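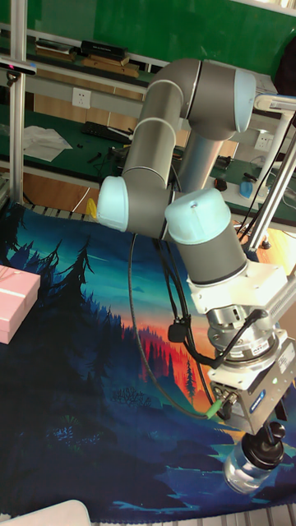 4 台面抓放作业的规程与检查项

作者：Rhona Paterson
六月

4.1 适用范围

本节给出 Bekholm 项目在台面抓放作业中执行的规程。规程针对单臂、平行二指夹爪、固定台面、固定相机的工作单元，任务对象为日用小件，包括瓶、盒、杯及软包装。双臂协作、移动底盘和人手直接递接不在适用范围之内，后者另受协作运行条款约束，本文不作展开。

规程分为四组：末端接口与线缆、台面与背景、夹持与释放、记录与留痕。全部检查项合计 15 条，其中 8 条为强制项，任何一条不满足即不得上电运动；其余为建议项，偏离时须在作业单上写明理由并由单元负责人签认。强制项的判定只有“满足”与“不满足”两种结果，不设“基本满足”。

本规程不能代替风险评估。工作单元在投用前应依照 ISO 12100 的一般原则完成危险识别与风险减小，机器人系统的集成应符合 ISO 10218-2 的要求。本节讨论的内容处于上述文件之下一层，即在风险评估已经完成、防护措施已经到位的前提下，如何使日常操作保持一致，使不同班次、不同单元产生的记录可以相互比较。

4.2 术语

为避免歧义，下列用语在本节中具有固定含义。

“末端组件”指机械臂法兰以下的全部零件，包括安装板、换枪环、夹爪本体、手指以及固定在这些零件上的线缆段。

“活动线缆段”指两个相邻固定点之间、在机械臂运动时形状会改变的线缆。固定点可以是线夹、扎带座或接插件本身。

“任务物”指作业单上列出的、允许被夹爪接触的物体。“陈设物”指位于台面上但在当次作业中不允许被接触的物体。同一物体在不同作业中可以分别属于两类，类别以作业单为准，不以物体本身的外观或习惯用途为准。

“台面层”指覆盖在工作台上的布垫或软垫。“背景区”指相机视野之内、台面层之外的全部区域。

“条次”指从夹爪离开起始位姿到返回起始位姿的一次完整记录，不论任务是否完成。

4.3 末端接口与线缆

4.3.1 机械接口

末端组件的装配顺序自上而下为法兰、安装板、换枪环、夹爪本体、手指。每更换其中任一零件，均须重新登记末端组件的质量、质心及工具中心点。只更换手指也适用本条。实践中最常见的遗漏是手指更换后沿用旧的工具中心点，其后果在大多数任务中并不显著，但在窄口放置与盒盖对位任务中会表现为固定方向的偏移，且容易被误判为相机标定漂移。

换枪环应带有可辨认的标识，标识应朝向操作者一侧或固定相机一侧。标识内容由各单元自定，但须能与零件台账一一对应。标识磨损至不可读时，应先补做标识再使用，不得凭外观推定编号。

换枪环的锁紧状态须在上电前以手感检查一次，在首个条次之前以低速空载运动检查一次。两次检查的结果分别登记，不得合并为一项。

4.3.2 电气接插件

夹爪线缆的接插件应插入到底，锁扣或螺纹应处于锁定位置。接插件与夹爪本体之间不允许使用胶带代替锁紧件。接插件的出线方向宜背离任务物所在一侧；受夹爪结构限制无法满足时，应在靠近接插件处增设一个固定点，使线缆在腕部旋转时的弯折发生在固定点之间，而不发生在接插件尾部。

线缆尾部出现护套发白、局部变硬或可见折痕时，应停止使用。对疑似间歇性断线，不允许以“晃动后恢复”作为放行依据，须更换后另行检测。

4.3.3 活动线缆段

活动线缆段是台面作业中被低估的风险来源。机械臂厂商给出的关节范围与碰撞模型通常只包含臂体，外挂线缆既不在几何模型中，也不在负载模型中。线缆下垂时可能扫过台面，勾带陈设物；也可能进入相机与任务物之间，造成遮挡。

图 4（见本节开头）给出一种典型布线状态。一根黑色线缆自换枪环绕过臂体，经一只小线夹后到达带绿色端部的接插件，接入夹爪本体左侧；另一根较长的黑色线缆自中部关节垂下，在布垫上方形成一段大弧，再走向接插件一侧。对照本规程，前一根线缆有中间固定点，应检查的是线夹两侧的余量；后一根线缆悬垂段较长，应检查的是最低点高度及其在腕部旋转时的扫掠范围。

对长悬垂段，规程规定如下。第一，在作业单所列的全部起始位姿与放置位姿下，线缆最低点应高于台面上最高的陈设物。第二，腕部在允许角度范围内缓慢旋转一周期，线缆不得与陈设物、支架或相机线缆接触。第三，任何单个活动线缆段的长度不得超过 600 毫米，超过时应增加固定点。第三款属强制项。

有意见认为，限制活动线缆段长度会使线缆在腕部极限角度处受拉。这一情况确实存在，处理方法是缩小作业单上允许的腕部角度范围，或改变固定点位置。放宽长度限值不作为可选的处理方法。角度范围的缩小会减少可行的夹持方向，但在二指夹爪与小件物体的组合中，多数任务物有多个等效的夹持方向，损失有限。

4.3.4 固定点的材料

固定点优先采用带衬垫的线夹。尼龙扎带可以使用，但须配合底座，不得将线缆直接扎紧在臂体外壳上，亦不得跨越关节接缝。扎带剪口应平齐。剪口朝向操作者易接触的一侧时须加护套。以胶带作临时固定的，有效期为当班，交班前拆除，并在作业单上登记为未完成项。

4.4 台面与背景

4.4.1 台面层

台面层的作用有三个方面：缓冲跌落、提供摩擦、改变视觉外观。三者之间存在冲突。较厚的软垫有利于缓冲，但会使直立物体的底面不稳，并使以台面高度为基准的下降位置产生偏差。印花布垫用于增加外观变化时，厚度通常较小，缓冲有限，但对高度基准的影响也较小。

规程不限制台面层的图案。允许使用单色、几何图案和风景图案。图 4 中的布垫印有风景，左侧为深色松树与青绿色天空，中部为橙红色林带，下部为深蓝色块，明暗对比较强。采用此类布垫时，应注意深色手指与深色图案区域重叠所造成的轮廓减弱。处理方法为在布垫更换后补拍一组夹爪位于各工作区上方的静态图，由复核人员判断手指轮廓是否可辨；不可辨的区域从放置区中剔除，或更换布垫朝向。

台面层须展平。褶皱高度的判定以直立任务物能否稳定站立为准，不另设测量值。台面层的边缘应固定或压住，使夹爪水平滑移接触布面时不致将其带起。采用铝型材台架的，型材槽口不得作为布垫的唯一夹紧位置，槽口边缘外露时应检查是否有锐边与布面摩擦。

每次更换台面层后，应重新测定台面高度并登记。更换前后的条次须归入不同批次，即使任务、物体与末端组件均未改变。

4.4.2 陈设物

陈设物用于增加场景复杂度，但其位置须受控。规程要求陈设物在一个批次之内只允许由作业单所列的动作改变位置。意外触碰后，不得由操作者凭印象复位；应结束当前条次，登记触碰，再按作业单上的参考图重新布置。

陈设物的选择应避免下列情形：带有松散细线且可被手指卷入；自身重心高、底面小，轻触即倒；表面强反光且正对相机。盒类物体以丝带或绑带作装饰的，绑带应贴合盒面。图 4 所示台面左侧有一粉色长方形盒，盖上有白色丝带。此类物体若列为陈设物，应检查丝带端部是否松脱，并确认垂线扫掠范围不覆盖盒体；若列为任务物，则须在作业单上注明夹持部位，不得以丝带作为受力部位。

陈设物允许部分超出相机视野，但任务物在起始与结束状态下均须完整可见。该要求针对主相机。辅助相机不作此要求。

4.4.3 背景区

背景区常被视为无关区域，规程对其要求也较少，但并非不作要求。背景区的工作台、工具、键盘、纸张等允许保留，不要求清空；要求的是同一批次内保持稳定。背景中的物体若在批次中途移动，可能被后续方法当作任务状态的线索使用，这种相关性在训练阶段难以发现，在跨单元测试中才会显现。

因此，规程规定：与当次作业无关的工具应留在后方工作台上，不得借放在作业台面。交班时以参考图比对背景区，差异较大的，新开批次。所谓“较大”的判定由复核人员作出，各单元应保留判定实例，供后续统一尺度使用。

电源插座、支撑斜杆、立柱、传感器安装架等固定设施若在视野之内，应在单元登记表中列出，避免被标注人员误标为可移动物体。固定设施上的指示灯属于会改变状态的元素。指示灯在视野内时，应登记其颜色与含义的对应关系；含义不明确的指示灯不得作为停机或放行的依据。

4.5 夹持与释放

4.5.1 夹持前

夹持前应确认任务物类别、夹持部位、允许力档与放置位姿。四项均取自作业单，不得以相邻作业单的数值代替。力档以夹爪控制器的设定为准，首次使用的物体须从最低档开始试夹，逐档上调，以不滑移的最低档为登记值。

试夹须在距台面较低的位置进行。透明薄壁瓶体受力时的变形不易从相机画面中判断，试夹阶段应由操作者在防护条件允许的位置直接观察，不得只看屏幕。

4.5.2 瓶类物体

瓶类物体占项目任务物的较大部分，也是规程争议较多的一类。争议集中在夹持部位：夹瓶身还是夹瓶盖一侧。

夹瓶身时，手指与物体接触面积较大，旋转阻力好，但薄壁瓶体会随夹持力变形，瓶体标签或透明壁面也会被手指遮挡。夹瓶盖一侧时，瓶盖刚度较高，夹持力可以较稳定地传递，瓶身基本不被遮挡；缺点是物体质心远离夹持点，在水平加速时会产生摆动，且瓶盖若未旋紧，存在盖体与瓶体分离的可能。

图 4 中的任务物为带黑色瓶盖的透明塑料瓶，瓶盖朝上伸入黑色手指之间，瓶身垂于其下，壁面有反光。规程对这一夹持方式的规定如下：作业前以手工旋紧瓶盖，并在作业单上登记；水平移动采用低加速度档；到达放置点上方后，先静止，待摆动消失再下降；瓶底接触台面后，先确认受力变化，再张开手指。上述步骤中，手工旋紧瓶盖属强制项。

透明瓶体的反光会随照明与瓶体姿态变化，深度传感器在透明壁面上可能返回后方表面的距离或无效值。规程不要求消除反光，也不允许为改善深度质量而在瓶体上喷涂或粘贴覆盖物，除非该覆盖物在任务物台账中登记为物体的一部分。任务物的高度基准应取自瓶盖或其他不透明部位，由此推算瓶底位置，不得以瓶身深度读数直接确定下降终点。

瓶内是否有液体须登记。画面不能作为登记依据，应以作业前称量为准。允许装液的任务须在作业单上单独列出，台面下方及接插件附近应有防液措施。未列出装液要求的，一律按空瓶准备。

4.5.3 盒类物体

盒类物体应优先夹持短边。盒体为纸质时，力档的确定方法与瓶类相同，但须在每个批次结束后检查棱边压痕。压痕影响外观的，该件退出任务物台账或改作陈设物使用，台账编号随之更改。不得以外观相近的新盒沿用旧编号。

盒盖与盒体可分离的，应明确作业对象为整体还是仅为盒盖。作业对象为整体时，夹持点应位于盒体部分；结构不允许时，应将盒盖与盒体可靠连接，并登记连接方式。

4.5.4 释放

释放动作的主要缺陷为提前张开与粘附。提前张开的判定为物体底面未接触台面时手指已开始张开。粘附的判定为手指张开后物体随夹爪上移，无论上移距离大小。两种情况均应登记为释放缺陷，条次保留，但不得标为完成。

手指表面的橡胶或软质衬垫会因灰尘和油脂而改变摩擦，清洁周期由各单元根据使用量确定。清洁后的首个条次应登记“已清洁”。粘附在清洁后短时间内较易出现，登记此项便于复核时区分。

4.5.5 中止

出现下列情形之一时，操作者应立即停止运动：线缆与任何物体接触；任务物在手指间发生可见转动且作业单未允许；台面层被带起；人员进入防护区域；指示灯或控制器报告的状态与预期不符。停止之后，不得以“继续”方式恢复当前条次。应将机械臂以手动低速退回，检查原因，登记，然后新开条次。

本条在试行阶段受到的抵触较多。操作者认为，轻微转动后条次往往仍可完成，中止会降低产出。项目组的意见是，可完成与可接受属于不同判据。条次若需保留转动过程，可在作业单上预先允许转动，此时转动不再构成中止情形。规则因此没有减少可采集的行为种类，只要求事先声明。

4.6 记录与留痕

4.6.1 作业单

作业单在批次开始之前填写完毕，批次进行中只允许追加，不允许改写。追加内容应注明时刻与追加人。电子作业单由 Sellunen 系统管理，该系统在批次开始时锁定任务物、力档、腕部角度范围与参考图四个字段。纸质作业单只作为断网时的备用形式，恢复后由填写人本人录入，不得代录。

4.6.2 参考图

每个批次至少保留开始与结束各一张参考图。参考图由固定相机拍摄，夹爪停在起始位姿，末端组件应在视野之内。相机曝光与白平衡在批次内固定。若参考图显示线缆走向与上一批次不同，应在作业单上说明原因，说明不充分的退回。

参考图的用途限于比对布置，不用于证明任务是否完成。单张图像只能反映一个时刻的状态，夹持是否稳定、物体此前位于何处、放置是否成功，均须由连续记录及控制器日志判定。复核人员在早期批次中曾多次以结束参考图代替连续记录，由此产生的误标不易追溯，后经规程明文禁止。

4.6.3 缺陷代码

缺陷分为线缆、末端、台面、任务物、释放、人员六类，每条次可登记多个代码，但须指定一个主代码。主代码取时间上最早出现的缺陷，不取后果最严重的缺陷。按严重程度取主代码曾在 Gillies 单元试用，结果是线缆类缺陷大量被任务物跌落所掩盖，对改进布线没有帮助，遂改用现行做法。

4.7 试行情况

规程在 Orklow 与 Gillies 两处单元试行。试行共形成 1,927 条次记录，任务以单瓶移位、瓶与盒换位、盒体平移为主。试行期间没有更换机械臂型号，末端组件曾更换，更换前后按 4.3.1 条分批。

全部条次由不参与操作的复核人员阅看，阅看以连续记录为准。复核发现的主要问题不在夹持，而在登记。力档与实际设定不一致、台面层更换后未新开批次、线夹移位后未拍参考图，是出现较频繁的三种偏差。复核一个批次平均需时约一小时，时间主要消耗在控制器日志与作业单的对齐上，阅看画面所占部分较小。

线缆类缺陷的分布较为集中。多数出现在腕部接近允许角度边界、同时臂体向台面远端伸展的组合姿态下。单独检查腕部旋转或单独检查远端伸展，均不能暴露该问题。现行规程因此将线缆检查改为在作业单所列的实际位姿下进行，并要求在远端位姿下重复腕部旋转检查。

瓶类任务中，摆动是释放缺陷的主要前因。降低水平加速度后摆动减小，但单条次时间延长。两处单元对此取舍不同：Orklow 单元保留较高加速度并延长静止等待，Gillies 单元降低加速度并缩短等待。两种做法均符合规程，所得记录在时间分布上有明显差别，合并使用时应保留单元字段。

印花台面层对夹持结果的影响在试行中未能单独分离。布垫的更换往往与任务物的更换同时发生，二者相混。后续批次应安排只更换布垫、不更换任务物的对照，本文对布垫图案与夹持结果的关系不作结论。

4.8 局限与未决事项

第一，活动线缆段的长度限值来自项目所用臂型与台架尺寸，不宜直接移用到臂展差别较大的系统。移用时应保留的是检查方法，即在实际位姿下检查最低点与扫掠范围，限值由使用方重新确定。

第二，规程对“背景区保持稳定”的要求依赖人工比对。自动比对工具在单色背景下可用，在后方工作台物件较多、照明有变化的单元中误报较多，目前只作提示，不作判定。

第三，腕部角度范围的限制与任务多样性之间的关系尚未量化。限制后的记录在夹持方向上较为集中，对学习方法的影响有待另行研究。

第四，规程假定每个单元有一名固定负责人。轮换负责人的单元应在交接时共同完成一次强制项检查，双方签认。该要求尚未写入检查表正文，拟在下一版中增补。

读者评论

臂展小：4.3.3 的限值我们照搬过，台架矮，垂线还是会碰到盒子。后来加了第二个线夹，腕部范围收窄了一些，没有再出现。建议把“最低点高于陈设物”提到长度限值前面。

wj_lab：请问主代码取最早缺陷，如果两个缺陷在同一帧出现怎么处理？文中没有写。

Rhona Paterson 回复 wj_lab：按六类的排列顺序取靠前的一类，线缆在最前。下一版会补进 4.6.3。

台面组三号：瓶盖手工旋紧之后，有的盖子边缘会露出一圈毛边，手指夹上去位置不稳。希望附录里给一个瓶盖外观的检查项。

相关条目

Bekholm 项目：末端组件台账的字段设计
Sellunen 作业单字段说明（修订稿）
透明物体高度基准的选取方法
固定相机参考图的拍摄与比对
Gillies 单元缺陷代码试用记录
台面层更换与批次划分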